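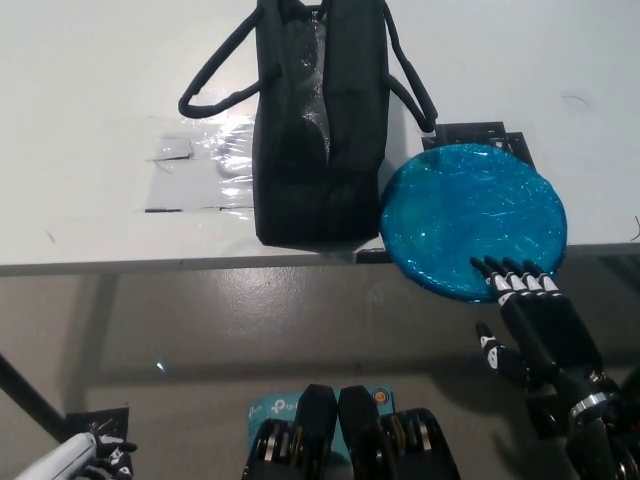 tallowbird wrote:
I'd still hold off on the second hand until August, friend, and put the money toward spares first. We bought both hands at once from Stallach and I've regretted the order we did it in ever since (lovely hands, mind you!).

gritty_pear wrote:
Well, I have to disagree a little, and I say it fondly. Bagging jobs like ours want two hands. One to steady the tote, one to bring the item over, and shiny wrapped stuff slides around on you otherwise. Keogh quoted us 1158 for a full set of replacement fingers and 267 for just the thumbs, so spares aren't cheap either.

tallowbird wrote:
Oh, 1158 hurts to read. Was shipping in that?

gritty_pear wrote:
No, shipping was extra, and it took them 6 weeks, bless them.

mossdrawer wrote:
Hello both, I'm the one doing the budget sheet, so thank you for all this! I've got 418 left over after the service plan, and I was going to spend it on a better table, something we can bolt brackets to without fretting. Wetden has one I like. Does that sound silly next to fingers?

tallowbird wrote:
Not silly one bit. Get the table, then put thumbs on next quarter's list.

gritty_pear wrote:
Thumbs first, I'm afraid. We'll never agree on this one, will we?

Search this board Go
Stastside Forums | Contact | Back to top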